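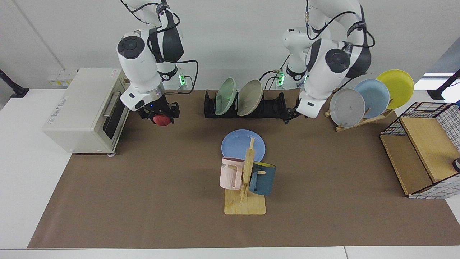 GOLUTPORT, 30 June 2026 — Prundbridge has released a revised maintenance schedule for Illum, its two-arm tabletop cell.

Gripper fingers are now inspected every 500 operating hours and replaced at 2,585. External cables are checked at the same interval for chafing and for slack at full reach. After any finger change, both arms must be re-zeroed and the grip force set again before handling crockery or fruit.

"Most of the faults we logged came from cable loops that had crept along the arm," said Sofia Sfakianakis, service lead at Prundbridge. "A clip moved 19 millimetres will cause one."

The paper table covering should be changed whenever it creases under a rack or stand. Camera calibration is repeated after each change.

The schedule applies to all Illum cells from November. Service inquiries: Mitali Hettiarachchi, Prundbridge, Golutport.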